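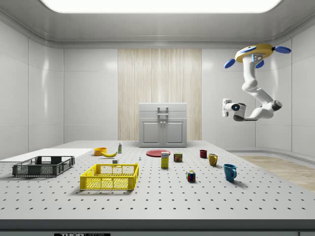

Skostach Teaching Cell
Simulated workspace for demonstration by remote control

The Skostach Teaching Cell is a simulated tabletop workspace in which an operator shows a robot arm a task by driving it directly. Each demonstration is recorded as it is performed and may be replayed, trimmed and exported for training. The cell is supplied by Dernirwood to universities, technical colleges and company training departments.

The cell is intended for groups that need many demonstrations of everyday handling tasks before they commit time on a physical arm. Operators work at an ordinary desk. No safety fencing or floor space is required, and several operators may work on separate copies of the same layout.

What the cell contains

The arm is mounted overhead and reaches down to a perforated table. The standard object set covers common household shapes: mugs in different colors, a bowl, a plate, a banana, a small bottle, boxed and canned goods, a puzzle cube and two open plastic crates. A cabinet stands in the room as well. Objects may be moved by the instructor before a session, and a layout can be saved under its own name and issued to a whole class.

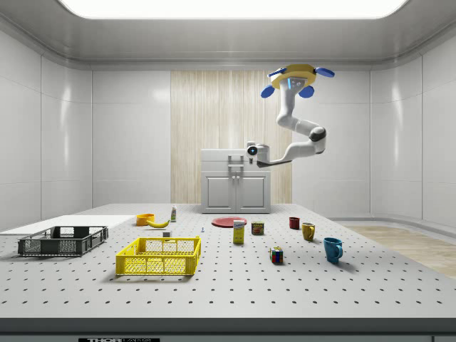 Control options

Operators may choose between two methods, and may change from one to the other between demonstrations.

Remote control. A handheld controller moves the gripper in space, and a trigger opens and closes it. Motion is scaled – fine scaling is recommended for handles and rims, coarse scaling for travel across the table.

Hand guiding. A desktop leader arm, sold separately by Tremico, is moved by hand and the simulated arm follows its joints. New operators generally find this method easier for tasks that involve turning the wrist.

Recording begins when the operator presses the pedal and ends when the pedal is pressed again. A demonstration can be marked as complete, partial or discarded. Discarded takes are kept for 90 days and then removed unless the administrator changes this setting.

Camera views

The room can be viewed from more than one position. Operators are advised to select a view that shows both the gripper and the target object before starting, and to keep that view for the whole demonstration. Additional views may be recorded at the same time without being shown to the operator.
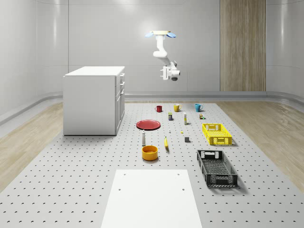
Licensing and supply

A standard license covers 5 operator seats. A teaching license covers 35 seats and includes the instructor console, from which layouts are issued and demonstrations reviewed. Both are renewed yearly. The handheld controller and pedal are included with each license. Additional sets are listed under part number 488.

Training

A one-day introduction is available at the Borkowska training office or by video link. It is led by Blandine Perrin and covers setup, control methods and review of recorded demonstrations. The next series of introductions opens in May.

Support

Technical questions should be directed to Henryk Czerwiński. Requests for quotations and teaching licenses are handled by Zbigniew Czarnecka. Please state the number of seats required and whether a leader arm is already in use.

Page last revised 2022-10-22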